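Progress report to the Tidosgate fund: hand-held gripper data for household cloth handling
Reporting period ending 3 September 2023
Prepared by the Nodska project team

14 shares | 3 comments

The work in this period went mainly into changing how we split recordings before training. The short version is that splitting by hand contact instead of by clock time gave us a better policy from the same data, and we would like to spend the rest of the grant on that approach. Details follow, along with two things that did not go well.

Background to this period

The last report ended with a policy that could pick up a single shirt from a flat surface and set it down in a chosen place, but failed often when garments overlapped. It tended to close the fingers too early, on air, or to grab two layers and carry both. We had put this down to a lack of data. The plan we gave you was to record more homes and train again.

We did record more homes, and the set now holds 117 sessions. Training again on the larger set with nothing else changed made very little difference. The early closing was still there. That result took up the first part of the period and is the reason the plan changed.

What we changed

Until now each session was cut into clips of fixed length. A clip could start in the middle of a grasp or end just before one. When we went back through the failed trials and compared them with the training clips, we found that many clips showed the fingers already closed at the first step, with no approach before it. The policy was learning that closed fingers are a normal way to begin.

The new method, which we call contact splitting, marks the moment the finger opening starts to shrink and the moment it returns to full width. Each clip then runs from a short lead-in before the first mark to a short tail after the second. Clips with no closing at all are kept in a separate group and used only to train the approach. The marks come from the recorded finger width, so no one has to label video by hand. A person checks a sample from each home.

Recording in homes has stayed the same otherwise. Collectors work in ordinary bedrooms with whatever clothes the household has, and we do not ask for the room to be set up in any special way.
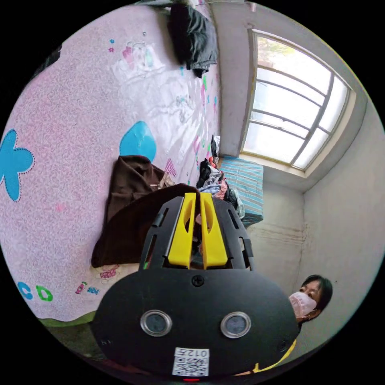
Unit 012F in a bedroom, with clothes on the bed and a folded striped blanket under the window.

Bedrooms have been the most useful rooms for this work. Piles of mixed clothing give many overlapping edges. They are also the hardest rooms for position tracking. Bright windows and plain walls leave the tracker with little to follow, and printed bedding can help or hurt depending on how much the cloth moves. We dropped 7 sessions because of tracking loss, all of them from bedrooms. These are not part of the total given above.

Results

We tested both policies on the bench arm at Zumwood. Each one had 50 trials with the same garments, dropped in a loose pile before every trial. A trial counted as a success if one garment, and only one, was lifted clear and placed in the bin.

The policy trained on fixed-length clips closed early in many of its trials. The one trained with contact splitting did so in 6. Most of the remaining failures were double picks, where two thin garments came up together. Contact splitting did not help with those, and we had no reason to expect it would. The fingers can't feel how many layers they hold, and the camera view is mostly blocked at that point.

We also tried leaving out the separate approach group. The policy still beat the old one, but it wandered more before reaching for the cloth. We plan to keep the group in.

These trials used one arm, one bin position and one room. We would not claim the result holds for other setups until we have run it elsewhere.

Problems

The sample checks showed that the finger width reading drifts on some units over a long session. When that happens the second mark comes late or not at all, and the clip runs on into the next grasp. For now collectors fully open and close the fingers at the start and end of each session, and the script corrects for the difference. Older sessions don't have this step and had to be corrected by eye, which was slow.

The second problem was storage. Raw video from the home sessions filled the Sharifi server sooner than planned and we lost several working days moving files. No data was lost. We now keep the full-size video only for sessions that pass the tracking check.

Changes to the plan

We ask to move the money set aside for further home recording to two other items: a second test site, and work on double picks. The total budget does not change. Some home recording would go on, at a lower rate and mostly in rooms with thin or slippery garments, where the current set is weak.

For double picks, the first thing to try is a small sideways shake after the lift, followed by a second look before placing. Collectors already do something like this without being told to, and there may be enough of it in the existing clips to train on. We will check that before recording anything new.

The split script and its settings are in the shared project folder. The trial sheets from Zumwood will be added once the failure notes have been typed up.

Related items
Nodska: previous progress report
Notes on position tracking near windows
Zumwood bench arm: trial procedure
Collector guide, bedrooms and laundry
Sharifi server: storage rules for raw video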